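十月 工作间笔记(Modcombe,染色小间)
核桃青皮染羊毛,第一轮小样

这一页我先写给自己,也给以后用同一个桶的同事。Nahuel Núñez 提醒我,上次茜草的记录只有我一个人能看懂,缩写太多,所以这次我尽量把句子写完整。中文的染色词我还在学,有的词查了两本词典,意思还是不完全一样。比如 mordant,我以前一直写“固定剂”,Nahuel 改成“媒染剂”,以后统一用“媒染剂”。先媒染、后染色,叫“预媒染”;染完以后再放进铁水里,我写“后处理”,不写“第二次媒染”,这样表格短一些。

要回答的问题

一,新鲜的青皮浸出液,用多少才够深,再多加是不是浪费。
二,明矾预媒染对核桃色有没有明显的影响。书上说核桃皮不用媒染也能染上,但是我想自己看到。
三,铁后处理以后,颜色是变灰、变绿,还是只是变暗。
四,羊毛的手感。上一次用铁过多,毛线变得很粗,Cuervo 那条披肩到现在还没有人愿意织完。

第四个问题没有仪器可以量,只能用手摸。我打算请两个不知道编号的人来摸,写下排序,然后再对照。

材料

青皮:从 Jerkden 那边的果园来的,装在两个布袋里。到的时候一部分已经变黑变软,一部分还是绿的、硬的。我没有把它们分开,全部混在一起切。去掉果核和叶子以后,净重 2592 克。切的时候必须戴手套,我第一天只戴了左手的,右手拿刀,以为没有关系。现在右手食指和拇指是棕色的,用肥皂洗不掉,用柠檬也洗不掉。这个颜色的牢度,至少在皮肤上,可以说很好。

毛线:未染色的本白羊毛,双股,标签上写一绞 200 克。

洗涤剂:Tistix,中性的那种,无香味。

水:自来水。我们这里的水偏硬,做茜草的时候硬水是好事,做核桃我不知道有没有关系。为了不增加变量,全部都用同一天接出来、放在大桶里的水。

明矾:硫酸铝钾,粉状。
铁:硫酸亚铁,浅绿色晶体。罐子底下有一些已经变成黄褐色,我没有用,只取了上面的绿色部分。

关于毛线的重量,需要多写几句

我一开始按标签的数字来计算所有用量,幸好在加明矾以前又称了一次。清洗并晾干以后,这一绞只有 171 克。差得这么多,我先怀疑天平,用砝码检查了,天平没有问题。然后我怀疑洗的时候掉了毛,但是水槽的滤网上只有很少的短纤维。

Nahuel 的看法是,这种毛线出厂的时候还带着纺纱油,也带着水分,标签上的重量是带着这些东西一起算的。洗的时候水确实很浑,第一盆水是浅黄色,表面有一层油光,第二盆还有一点,第三盆才清。这样说有道理,不过我没有洗以前的重量,只有标签的数字,所以不能证明。减少的比例是百分之十四点五,我记在这里,以后每一绞都要先称、后洗、再称。三个数字都写在吊牌上,不要写在手机里。

如果按标签计算明矾,实际的比例就会高出很多。过量的明矾使羊毛发黏,这个在冬天那批毛线上我们已经见过了。

清洗的步骤(给后来的人)

把绞线在三个地方松松地系住,用白棉线,系成“8”字形。不要系紧,不然系的地方染不进去,会留下白圈。
温水,手放进去感觉不到冷也感觉不到热,加 Tistix,搅开以后再放毛线。
慢慢加热到六十度,保持四十分钟。不要搅动,只用木棒把浮起来的部分压下去。
关火,让它在锅里自己凉。这一步我以前总是没有耐心。羊毛怕温度突然变化,从热水拿到冷水里,就缩成毡了。
换水,水温和锅里的一样,漂洗到没有泡沫。
用毛巾卷起来压水,不拧。

小样的准备

用绕线架把毛线重新绕成小绞,每绞 5 克。绕线架的计数器坏了,总是少记一圈,所以我没有看圈数,直接用天平。误差不超过零点一克,对这个实验够用。

一共做 13 个小样:浓度有三档,有明矾和无明矾,有铁和无铁,这样组合起来是十二个,再加一个空白。空白样只走清水,温度和时间跟别的一样。以前我们不做空白样,结果分不清发黄是染料的原因还是加热的原因。羊毛在热水里待久了,自己也会黄一点。

编号的方法:每个小绞上系一根棉绳,用打结来表示号码,不用纸牌。纸牌在锅里泡烂过,大家都记得。长结代表五,短结代表一。十三号就是两个长结、三个短结。棉绳也会染成棕色,但是结不会消失。

一号到四号,青皮用量为毛重的百分之五十
五号到八号,百分之一百
九号到十二号,百分之二百
每一组里面,顺序都是:无媒染;无媒染加铁;明矾;明矾加铁
十三号,空白

浸出液

切碎的青皮全部放进不锈钢大锅,加 12 升水。水刚刚没过,后来青皮浮起来,用一个倒扣的盘子压住。先冷浸三天,每天早上搅一次。第一天水是黄绿色,第二天变成茶色,第三天已经看不见锅底。味道很难形容,像碘酒,也像湿的树叶。隔壁做木工的同事来问过一次是什么东西,后来他就把自己的门关上了。

第三天加热,从冷到八十度用了一个小时多一点,然后保持一小时。没有煮开。我读到的资料里有人煮沸几个小时,颜色更深,可是也更闷。我先选温和的做法,下一轮再比较。

过滤用了两次。第一次用漏勺和粗布,第二次用细布。细布很快堵住,要不停地刮,这一步花了整个上午剩下的时间。以后应该先让它沉淀一个晚上,从上面舀清的部分。滤出来以后,再用清水补足到 12 升。这样每升浸出液相当于 216 克新鲜青皮。计算如下:

百分之五十:每个小样对应 2.5 克青皮,取 11.6 毫升
百分之一百:对应 5 克,取 23.1 毫升
百分之二百:对应 10 克,取 46.3 毫升

每个玻璃罐里再加水到 150 毫升,浴比是一比三十。我写到这里的时候发现一个毛病:滤渣里还留着一些颜色,所以“相当于多少克”只是名义上的数字。同一锅里互相比较没有问题,跟别人的数字比较就要小心。

明矾预媒染

六个小样一起做,共 30 克羊毛。明矾用量是毛重的百分之十二,就是 3.6 克。先用一点热水化开,再倒进锅里,搅匀,再放湿毛线。毛线必须提前泡透,干的毛线放进去会吃得不均匀。慢慢升到八十五度,保持一小时,留在锅里过夜。

没有明矾的六个小样,在清水里走同样的温度和时间,也过夜。开始我觉得这样很麻烦,Nahuel 坚持要做。他的理由是,如果一组被加热过两次,另一组只加热一次,那么比较的就是两件事情。我同意了。空白样也放在这个清水锅里。

工作台

中午整理了地方。染色和晾干必须分开,这个规定贴在门上已经很久了,贴纸的角都卷起来了。湿的、有颜色的东西留在水槽那一边,白桌子只给干净的毛线和最后比色用。比色的时候背景很要紧,上次在木头桌上看,所有的棕色都显得偏灰,拿到别的地方又偏红,我们两个人为了同一绞毛线争论了很久,后来才明白是桌子的问题。

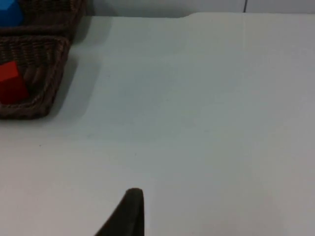
白桌与深褐色编织篮。

桌面比色的规则也写一下:看颜色以前把手洗干净,把围裙脱掉。围裙是蓝色的,站得近会有影响。相邻的两个小样之间要留一点距离,不要叠在一起看。先看干的,不看湿的。湿羊毛永远比干羊毛深,我每一次都被骗,每一次都高兴得太早。

染色

下午一点半开始。十三个玻璃罐放进水浴锅,锅里垫了一块旧毛巾,防止罐子碰底。罐子大小不完全一样,有的高一点,盖不上大锅盖,我用锡纸盖住。空白罐我放在最边上,免得别的罐子溅进去。

两点十分,水浴到五十度。百分之五十的罐子里,颜色看起来像淡茶。百分之二百的像很浓的咖啡。
两点四十,六十五度。无媒染的小样已经有颜色,这一点书上说得对。明矾的小样看起来更黄,但是隔着玻璃和有色的水,我不相信自己的眼睛。
三点十分,八十度,开始计时。
之后每十分钟用玻璃棒轻轻压一次,每个罐子有自己的玻璃棒。玻璃棒不够,后面几个罐子用了竹筷子。竹筷子也吸颜色,吸掉多少不知道,应该很少,但是下次还是准备够了再开始。
三点四十五,发现七号的绳结松了,长结变成一个疙瘩。用镊子拿出来,重新系好再放回去。在外面的时间不到两分钟。我在表格里给七号加了星号。
四点十分,关火,留在罐里冷却。

等待的时候洗锅。锅壁上有一圈黑线,用小苏打擦了很久才淡下去。

铁后处理

第二天上午做。硫酸亚铁用量是毛重的百分之二,每个小样 0.1 克。这么小的量直接称不准,所以配成百分之一的溶液,每个小样取 10 毫升。溶液现配现用,放到下午它就变成锈黄色了。配的时候水里加一点点醋可以让它慢一些变色,我这次没有加,怕醋影响颜色,又多一个变量。

先把小样从染浴里拿出来,挤掉多余的水,放进温的铁水,十五分钟。变化非常快。六号放下去不到一分钟就暗了,像有人把灯关小了一点。铁浴要不停地动,不然有斑。十号的一侧有一小块比别处深,应该是我先放下去的那一边。

用过铁的罐子和玻璃棒单独洗,单独放在红色的托盘里。请大家一定遵守这个。铁只要留下一点点,下次染黄色就变成橄榄色,那一锅洋葱皮就是这样坏掉的,而且当时找了三天才找到原因。

漂洗

每个小样用温水漂,加一滴 Tistix,再漂到清。低浓度的两次就清了,高浓度的要漂很多次,最后一盆水里仍然有很淡的颜色。我怀疑这是细小的青皮碎末,没有过滤干净,不是真正的浮色。把水静置一会儿,盆底果然有一层褐色的粉。下一轮过滤要改进。

晾干

挂在走廊的绳子上,不见直射的阳光。到第二天早上摸起来干了,我又多等了半天。羊毛摸着干的时候,里面还有水,这个重量会告诉你。

结果(干样,白桌上看,上午)

描述颜色的中文词很多,我怕用错,所以尽量用东西来比。

一号:浅米色,像加了很多牛奶的茶。均匀。
二号:灰米色,比一号冷。
三号:浅黄褐,比一号亮,有一点金色。
四号:浅灰褐,跟二号放在一起很难区分,Nahuel 分错了一次,我分错了两次。
五号:饼干的颜色,暖。
六号:中灰褐,像旧的麻袋。
七号(星号):黄褐,系绳的地方有一个浅圈。别的地方均匀。
八号:橄榄褐,很淡的绿意,早上看得见,傍晚看不见。
九号:栗子壳内侧那种棕,不是外面亮的那一层。我最喜欢。
十号:深灰褐,有斑,见前面。
十一号:带金色的棕,比九号亮,但是不比九号深。
十二号:深橄榄褐,这一批里面最暗的。
十三号:本白,稍微发黄。把没有加热过的毛线放在旁边才看得出来。

从百分之五十到百分之一百,变化很明显。从一百到二百,还是加深,可是加深得没有我希望的那么多。九号放在五号旁边,谁都能看出区别;但是如果隔开一天分别看,我不确定。也许要到百分之四百才能得到资料里那种接近黑的棕色,也许新鲜青皮和发酵过的青皮根本不是一回事。

明矾的影响主要是色调,不是深浅。加了明矾偏黄、偏亮。如果想要冷一点的棕,就不必加,还省一个晚上。

手感测试

请了楼上做装订的两位同事,闭着眼睛摸,从软到粗排队。十三号空白样两个人都排在最软。有铁的六个,一个人全部排在粗的一半,另一个人把二号放到了前面。明矾的跟无媒染的,两个人意见相反,所以我认为没有区别,或者有区别但是手指不能分辨。

百分之二的铁已经能摸出来,这让我有点担心。下一轮想试百分之一和百分之零点五,看颜色够不够。如果一半的铁能得到差不多的灰,就没有理由用更多。

Nahuel 摸了以后不同意,他认为粗是因为漂洗次数多,跟铁无关。有铁的小样确实多漂了两盆水。这个意见很合理,我设计的时候没有想到。下一轮所有小样漂洗的次数要一样,包括空白。

耐光

每个小样剪一段,绕在硬纸板上,一半用铝箔盖住,放在南面的窗台。板子背面写了编号。计划放到开春再打开,中间不看。我知道自己会忍不住,所以铝箔用胶带封好了,胶带上让 Nahuel 签了名字。

耐洗我只做了简单的:染过的线和一段白棉线、一段白羊毛编在一起,用 Tistix 温水洗,晾干看白线有没有变色。白棉线没有变化。白羊毛跟九号编在一起的那段,有一点米色,也许还是那些粉末。重新漂洗九号以后再做一次。

剩下的东西

浸出液还剩很多,分装进带盖的塑料桶,放在楼下阴凉的地方。桶上写了“核桃,不能喝”。看起来真的很像酱油,我不开玩笑。
盖子不要拧死,它可能发酵产气。每两天打开闻一下,如果表面长白膜,捞掉就可以,如果是绿色或者黑色的毛,请告诉我。
滤渣没有扔,晒在后院的筛子上。打算加水再煮一次,看第二遍能得到什么颜色。晒过以后就不是新鲜的了,重量要重新称。请不要倒进花圃,核桃皮对别的植物不好,番茄尤其怕它。
明矾的废液中和以后稀释倒掉。铁的废液在红托盘旁边的桶里,留给 Cuervo 的下一次实验,他想把棉布染灰。
剩下的清洗过的毛线,重新绕好,吊牌上写了“已洗,未媒染”。

下一轮要改的地方

毛线:先称,洗,再称,三个数字上吊牌。
青皮:绿的和黑的分开切,分开浸。这次混在一起,我不知道颜色是从哪一部分来的。
过滤:先沉淀过夜。
浓度:去掉百分之五十,加上百分之四百。
铁:两档,都比这次低。
漂洗:所有小样次数一致。
玻璃棒:买。一个罐子一根,不用筷子。
绳结:打完以后用水浸一下再拉紧,七号那种事就不会发生。
绕线架的计数器:我写过两次维修单,没有回音,这里算第三次。

还有一个没有解决的问题。五号小样干了以后又放了两天,今天再看,好像比第一次看的时候深了一点。我没有留照片作比较,只有文字“饼干的颜色”,而饼干有很多种。可能是空气里继续氧化,核桃的颜色本来就靠氧化,这个解释我喜欢;也可能是今天天阴。已经从五号上剪了一小段,密封在袋子里,挤掉空气,另一段敞开放着,下周并排看。

补记,晚上七点:二号和四号我又分错了。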